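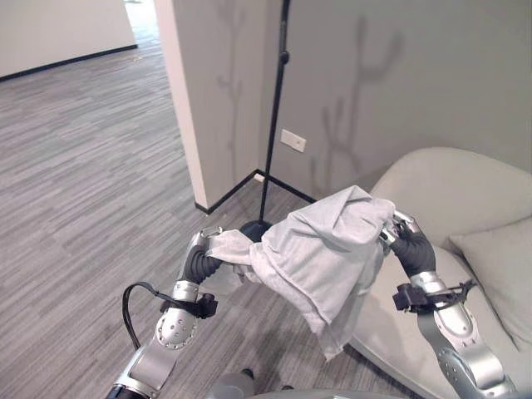

Station diary: two-arm cloth handling unit, Nurnum

January 3, 2019
By Godelieve Hermans

Search this diary Enter keywords Go

The unit was returned to service this morning following the winter closure. Thijs Vandenberghe attended to the mechanical work and I kept the record. The arms were brought up one at a time, left first, and both found their home positions at the second attempt. The first attempt was stopped by the door interlock, which had been left open by the cleaning contractor. No fault was entered against the machine.

The clamps on both forearms were checked before any cloth was handled. The cable at the left clamp is to be left with a free loop, as agreed in July, so that it does not pull when the wrist turns. Mr Vandenberghe tightened the right clamp by a quarter turn and marked the screw with paint. The joint caps were wiped with a dry cloth only. The solvent supplied by Van Leeuwen is not to be used on them until we have a reply to our letter.

The principal matter of the day was the grip. Before the closure the unit had been dropping the left corner of the cloth on long holds, and the finger covers were suspected. Those on the left hand had completed 1,000 closures against a service limit which we ourselves had set at 200, and the fault therefore lies with our own schedule. The covers were changed on both hands, the old ones being bagged and labelled for Pedudov.

Closing force was then set afresh. The setting of 70 in use last year was retained on the right hand. The left was raised in small steps, with the light grey cloth held between the two hands and the middle allowed to hang. Thick, brushed fabric of this sort gives under the finger, and the controller may report a firm hold when it has only pressed a hollow into the folds.

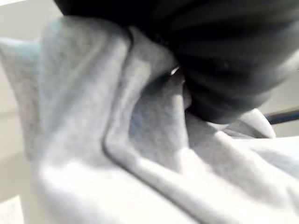 For that reason the reading on the panel is not to be accepted by itself. The operator is to look at where the tip of the finger meets the cloth and enter what is seen in the log alongside the figure. Mr Vandenberghe would prefer a longer delay between closing and lifting. I have allowed this on the left hand for the present, although it will slow the cycle and Lilloletti will no doubt write to us on the subject.

The afternoon was given to repeated holds. The count stood at 252 when work ceased. Two corners were lost, both early and both before the delay was altered. A slight noise was heard from the left wrist on the downward movement. It could not be repeated with the cover removed, and it has been entered as open.

Outstanding: a second set of finger covers to be ordered; the service limit to be printed and fixed inside the cabinet door; the left wrist to be listened to again tomorrow before the arm has warmed. The key to the cabinet is with Mr Vandenberghe.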